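Notebook entry, July 6, 2018
Project Hekska, simulated grasp study
Entered by: Kamran Bukhari

Purpose of the day's work: to determine whether the revised approach planner (Vuradeo) maintains a usable pre-grasp pose over irregular objects when the room layout is changed between episodes. The February runs used a bare table and are not comparable with the present set.

Settings: 4000 episodes, Bhat controller, physics step unchanged. Object pose randomized on the tabletop. Seed list stored with the run.
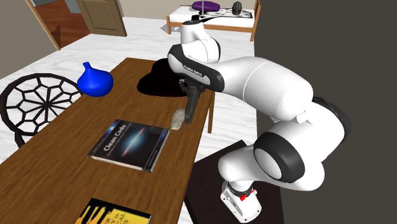
Pre-grasp failures were counted whenever the planner returned no pose within the time limit. There were 39 in the full set, against 1110 for the old planner on the same seeds. The largest remaining group involves low objects of uneven shape, such as the small gray-white one below the fingers, where the estimated surface normal changes sharply over a short distance. The arm's shadow on the tabletop is also under review – the depth input should be unaffected by it, but the color branch of Omby may not be. Mudassar Malik has asked that shadows be switched off for one control set before any claim is made.

The old planner's failures break down as 795 timeouts and 315 rejected poses. The same split for Vuradeo has not yet been extracted from the log.

To do: rerun the failed seeds with a longer limit; control set without shadows; check the finger clearance value, which differs between the two configuration files.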